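Notebook, January, started 9:14 a.m.

Carrying on with the missing persons cards from the Zepeda deposit. For anyone picking this up after me: these are the search requests families sent to the relief office after the war, asking about relatives last heard of in labor camps, on transports, or under arrest. The deposit lists 2000 cards. The tray count is 1454. Lalit Upadhyay thinks the rest were never handed over and the deposit list was copied from an older one. I have no opinion yet. The older list should be in the correspondence folder, and I haven't been through that.

Finished tray 14 before lunch. Mostly Hungarian and Slovak names, typed, with pencil additions in at least two hands. The pencil is the useful part. Where a clerk got an answer from a returning prisoner, it was written on the back, sometimes with the prisoner's name and camp, sometimes only "seen alive" and a month. I am entering those as testimony, with a separate field for who said it. Earlier entries in the Skivuveo database put them under "fate," and that is wrong. A man seen alive in a prison hospital has not had his fate established. Lalit agrees and will change the earlier ones when he gets to them.

Spelling problem again. The same family appears under three spellings on three cards, one Hungarian, one German, one transliterated back from Russian. I linked them and left all three as written. Please do not correct the names to match each other. If a grandchild searches, they will search the one spelling they grew up with.

Card 28 in this tray has a reply stapled to it from a Soviet office saying the person is "not known on the territory." The same wording, word for word, is on two cards in tray 11. Worth pulling all of these together some day to see whether they carry signatures. The staple is rusted and I left it in. It needs someone with the right tool and more patience than I had at noon.

Scans: the Fotader files came out too dark on the blue cards. Rescanned the blue ones at the lighter setting and kept both versions. Old ones have "d" at the end of the file name.

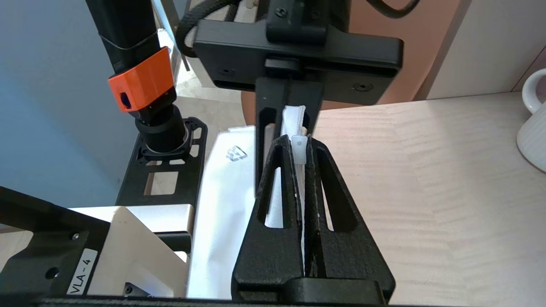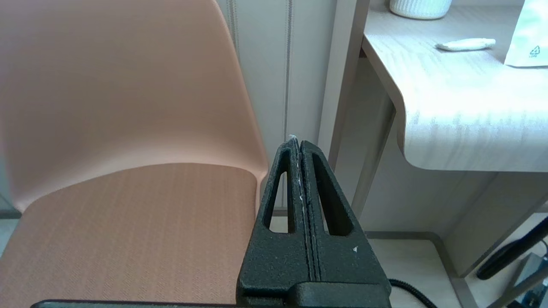
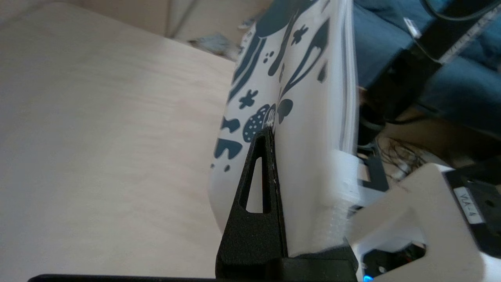 Read the Cimness finding aid in the afternoon. It describes its own series of prisoner statements as closed in part, with no list of what is closed. Wrote to ask for the list, and asked whether the statements are indexed by the name of the person speaking or the person spoken about. If it is by speaker only, our testimony field could be matched against it directly, and that would save weeks.

To do:
Older deposit list, correspondence folder.
Tray 15, first half.
Ask Lalit whether "last heard" dates taken from postmarks should be marked as such. I have been marking them and he may not have.
Tray 9 has a card filed backward near the divider. Left it where it was until the order is recorded.

Stopped at 5:20.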